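Research > Working papers > Campus systems > Section 4

Reading time: 9 min

We use cookies to remember your settings. Accept | Manage

4. Does self-service training change how staff work?

4.1 What the rollout claimed

Sulta, the finance and personnel system studied here, was sold to departments on the promise that routine requests would move faster once paper forms were gone. The project office reported that staff who went to a drop-in help session finished a purchase request in up to 40 percent less time. We are not convinced. The figure comes from the sessions themselves, where a trainer sat next to the user and the request had been picked in advance. It tells us little about a Tuesday-style backlog in a real office, with a missing cost code and a supervisor on leave.

Our own sample was 1000 requests entered through Sulta after the switch, drawn from departments that had used the older Bidora forms. We looked at the time from first entry to final approval, and at how often a request was sent back. Requests from people who had attended a session were sent back nearly as often as the rest. Most returns were for the wrong account string, a problem the old forms had too.

4.2 Equipment purchases

Equipment orders deserve a separate look. They pass through more hands than office supplies, and the approval path in Sulta splits by funding source. Lab managers told us they often kept a private spreadsheet alongside the system, which makes the claim of a single record hard to accept.

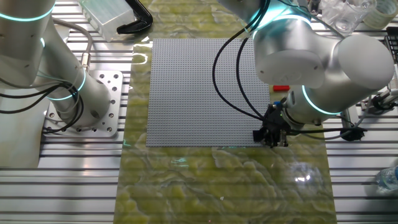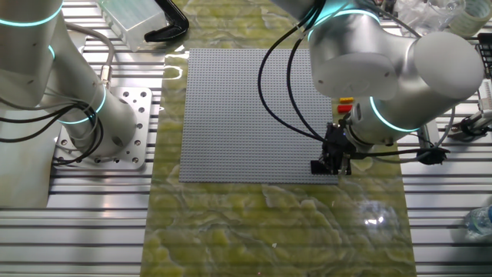 Figure 3. Robot arm mounted on a metal plate at a workbench with a green marbled surface, two views.

Kamonchanok Tanasarn, commenting on a draft of this section, objected that return rates are a poor test of training, and that attendees may simply have been trying harder requests than they would have dared before. She also pointed out that the Baluyot campus ran its sessions in June, after the year-end rush, when approvers had more time for everyone.

The second point is fair, and we reran the comparison without Baluyot. The gap between the groups stayed small. The first point we can't rule out, though we found no sign of it in the request types: 70 percent of entries in both groups were plain reorders. A harder problem is that attendance was voluntary, so any gain could belong to the people and not the sessions.

4.3 Limits

Approval times in Sulta stop when the last approver clicks, and say nothing of the phone calls that came first. We had call logs for only 2 departments, both using the Romis help desk, and left them out of the main results.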